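Handout 3: Grip loss in the spoon-transfer task

The arm holds a teaspoon by the end of its handle and moves coffee beans from a jar to a mug. In the December runs the handle turned between the finger pads under load and the beans fell short.
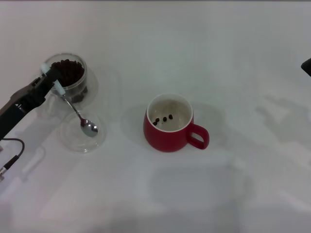
Ralamari Automation Teaching Group

The controller logged no fault. Jaw width stayed within limits while the spoon rotated, so the slip check never fired. Treat any rotation over 45 degrees as a dropped tool. Stop the arm before reaching near the glass.

Read the MacAulay log before lab.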